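Let the Robotics Class Pick Up Small Things

Every fall the robotics elective at Gollano has to decide what the students will spend the year on, and every fall there is pressure to enter a competition. I have helped teach the class for 6 years. I have sat through that meeting each time and I have changed my mind on it. I used to vote for the competition. I now think the school should drop it from the elective and leave it to the after-school club, and that the class should spend its time on tabletop work.

By tabletop work I mean two arms, one table, and a handful of ordinary objects that have to be moved from one place to another. It looks dull from the hallway. Parents who come to the open house walk past it to see whatever is rolling around on the gym floor. I understand why. I still think it is the better class.

Start with what happens in a competition year. The rules come out, the kit arrives, and there are 12 weeks until the first event. Two or three students who already know how to write code write all of it. One student who is good with tools builds most of the machine. Everyone else cuts foam, makes the team banner, fills in the engineering notebook and waits for a turn. They enjoy themselves, and some of them learn a fair amount by watching. But when I ask them in the spring how the machine decides where to go, a lot of them can't tell me. The deadline is the reason. When a machine has to work in front of judges, the student who can fix it fastest fixes it, and the teacher lets that happen. I let it happen plenty of times.

The money is also worth talking about. Our last competition season cost the elective 380 dollars in entry fees for a single team, before the bus and before replacement parts. The season is over the day you lose. A school with a large budget may not care. Ours does, and the money for the one team came out of the same account that pays for filament, cables and gripper fingers for the whole class.

Now the tabletop year. The class has 20 students and they work in pairs on a schedule, so every pair gets the arms. The project is called Stiltarik, a name the first group picked and later groups kept. A pair chooses its own objects from the bins, writes down a task in one sentence, and then tries to get the arms to do it. "Put the block in the cup" is a typical first task. Students think they will finish it in one period. Most of them need a couple of weeks.

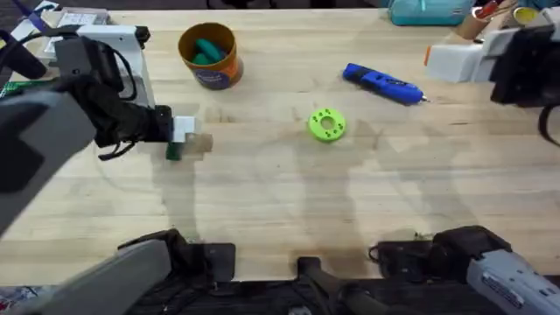
Purnunness wrote to me after I made this argument in the school newsletter, and did not agree. Kids sign up for robotics because they want to build a robot and drive it against somebody else's robot, the letter said, and if you hand them a block and a cup you will lose half of them by winter. The letter went on to say that a student who works all night before an event learns something about effort that no classroom table is going to teach, and that adults who have stopped enjoying competitions should not decide that for fourteen-year-olds.

I take that seriously. Some students do sign up for the contest, and a few did leave the elective when we ran a year without one. I was sorry to see them go. I would point out that they went to the club, which meets at 4 p.m. in the same building and still competes. They did not lose robotics. The club is the right place for it. Students who want the late evenings can have them, and the ones who have jobs or younger siblings to pick up are not graded on whether they could stay.

As for effort, I have seen plenty of it at the table. A block is harder than people think. If the fingers close too early they push it away. If the arm comes in a little low it hits the wood and stops with a fault. A flat ring is worse, because there is hardly anything to grab, and students have to decide whether to use the hole, pinch the rim, or slide the part to the edge of the table and take it from there. I have watched a pair argue over that for a whole period with a pencil and a sheet of paper and never turn the arms on. I gave them full credit for the day.

With two arms the questions get better. Which arm should go first? What does the other one do while it waits? Where do you park it so that it is out of the way but can still reach? A student who has never written a line of code can think about these things, and can be right when the best programmer in the room is wrong. That happens every year. It happened rarely when we were building for an event.

The other thing I like is that a failure costs very little. The block falls a couple of inches and you try again. In a competition a dropped piece costs points, so the team learns to avoid anything it isn't sure of. At the table students try odd ideas, since the worst result is a lost minute. They also keep a plain log of each attempt, with what they changed and what happened. Reading those logs is the best part of my job. You can see the week when somebody stops changing four things at once and starts changing one.

There are problems with doing it this way, and I should be fair about them. Two arms means a line, even with a schedule. Calibration eats the first part of many sessions. The table fills up with parts from other projects and has to be cleared more often than anyone wants to clear it. Motivation does sag in February. We have tried a small exhibition at the end of the year, where each pair runs its task for visitors and explains it, and that helps some, though it is still not a trophy.

There is also the matter of what colleges and scholarship readers want to see. A ribbon is easy to list on a form. "Spent a year moving small objects" is not. The guidance office at Abdella, where we send most of our graduates, has told our students to attach a page from their logs and a short written explanation of one thing that went wrong. I think that is good advice, and I wish more places would ask for it.

My proposal for next October is simple. Keep the club and let it compete as much as it likes, with its own budget line. Take the competition out of the graded elective. Put the fee money into a third arm, or at least into spare gripper parts, so that a broken finger doesn't idle a pair for a week. Keep the one-sentence task and keep the log. Let students pick harder objects as they go, and let them be stuck for a while before an adult steps in.

The curriculum meeting is open to families, and I hope people who disagree will come. I would also ask anyone planning to vote to visit during class first and stay for a full period. The room is open to visitors all term, and there are stools along the wall.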